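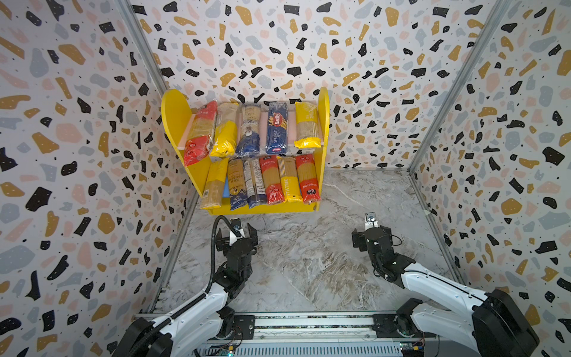 Fleturis is a set of 1108 written reviews of 263 horror films and horror documentaries, collected from small festival blogs and two defunct magazines, with labels for tone, verdict and subgenre. It was put together to test whether festival reviews are kinder than reviews of the same film written after general release. I went in doubting that the question could be answered with scraped text, and I still doubt it. Subgenre is the worst of it. With packs of dried pasta standing in two rows on a yellow shelf, you can say what sort of thing is on the shelf and get no argument. Ask three horror fans whether a film about a haunted dairy farm is rural gothic, folk horror or a ghost story and you will get three labels, one of which has a hyphen in it. Treat the subgenre column accordingly.

Status

Version 6. Earlier versions should be thrown out. Version 4 had the verdict column shifted one row down for everything from the Drornham festival blog, and at least one conference poster was made from it before Sibel Bozkurt spotted the problem. Version 5 fixed that and broke the accents in names.

What is in the package

reviews.csv: one row per review
films.csv: one row per film
agreement.csv: the double-labeled part, both labelers' answers side by side
guidelines.txt: what the labelers were told, including the parts we later regretted
drop_log.txt: reviews removed and the reason, where we remembered to write one

Columns in reviews.csv

review_id: a number, not meaningful, gaps are normal
film_id: matches films.csv
source: one of Drornham, Makokha, Flarier, other
stage: festival or release
text: the review body, with headline and byline removed
tone: warm, mixed, cold
verdict: recommend, unsure, avoid
subgenre: free text in the raw file, mapped to a short list in the column next to it
spoiler: yes or no, filled in by Ovidiu Costache alone, so it is one man's view of what counts as a spoiler
length: in words, counted before cleaning

Where the text came from

Drornham is a blog run by regulars at a small horror festival. The reviews are long, fast and mostly written the same night as the screening. Makokha was a print magazine that put its back issues online and then folded. Flarier was also a magazine, and its reviews are short because it paid by the piece. "Other" is everything else, mostly one-person sites. Every source that was still answering email gave written permission. Where we got no answer we kept the labels and removed the text, which is why some text cells are empty. Please do not write to us to say they are empty.

Horațiu Oprea did the Makokha extraction from page scans. The character recognition was poor on the older issues and he corrected the film titles by hand but not the body text. If you see "the director's clebut" you are in Makokha.

How the labels were made

Two people did nearly all the labeling, Cúc Vương and Ovidiu Grecu. They read each review without the source name but with the film title, which was probably a mistake. Both of them watch a lot of horror and both had opinions about the films. I asked them to label what the reviewer thought and ignore what they thought themselves. They say they did. I have no way to check that and neither do you.

60 reviews were labeled by both. They agreed on verdict most of the time, on tone less often, and on subgenre so rarely that I stopped calling it a label and started calling it a note. Exact answers are in agreement.csv. I have left out a summary score on purpose. The overlap is small, the reviews in it were picked early and lean toward Drornham, and a single tidy number would get copied into papers without any of that attached.

Disagreements were settled by talking. The original answers are kept in agreement.csv and the settled ones are in reviews.csv.

What "warm" means, and why it may not mean much

Festival writing has its own habits. "Ambitious" is used for films that are too long. "Divisive" is used when people walked out. "Will find its audience" is a shrug. Our labelers read these at first as praise, then started reading them as code, and the switch happened partway through the job. Cúc went back and redid her share of the Drornham rows after the switch. The Flarier rows were not redone.

Documentaries are a separate headache. A reviewer of a documentary about horror films will often spend most of the piece praising the old films shown in the clips and only a sentence or two on the documentary itself. The guidelines say to label the opinion of the documentary. If there is no such opinion, the verdict is "unsure," so that value mixes up people who were torn with people who did not say.

The question we set out to answer

Are festival reviews kinder? In this set, more of them are labeled warm. I would not repeat that to anyone as a finding. The festival rows come mostly from one blog and the release rows mostly from two magazines, so you may only be learning that the people at Drornham are cheerful. Few films have reviews at both stages from the same source, and those are the only rows that bear on the question at all. Horațiu thinks they are enough to say something careful. I don't, and he is welcome to write his own README.

Reasonable uses

Practicing text cleaning on messy writing. Teaching a class about labeler disagreement, for which it is very good. Looking at how reviewers describe sound, which they do more than I expected. Checking whether a tone model trained on store product reviews falls over on film writing (ours did).

Uses I would argue with

Ranking films. Ranking critics. Predicting ticket sales. Anything that treats subgenre as settled. Training a model to write reviews — the permission letters do not cover it, and the world is not short of reviews.

Known problems

Several films share a title and were merged under one film_id in earlier versions. We have split the ones we found.
Short films and features are not marked apart.
Reviews translated into English are not marked either, and some read colder than the originals, according to Sibel, who can read a few of them.
The length column does not match the cleaned text. It never will, see above.
Star ratings were stripped from the text, but some reviewers mention them in the body ("I nearly gave this four"). We left those in.
One Flarier review is a parody. Both labelers marked it as warm. We kept it.

Corrections

Send corrections to Ovidiu Grecu with the review_id and the column. Include the sentence that made you think the label was wrong. "This is obviously folk horror" will not be acted on. Corrections are batched, and the next batch closes in August.

Terms

Labels may be reused freely with credit to Fleturis. Review text remains with the people who wrote it and may be used for research and teaching only. If a writer asks for a piece to be removed, we remove it, log it in drop_log.txt, and expect anyone holding a copy to do the same.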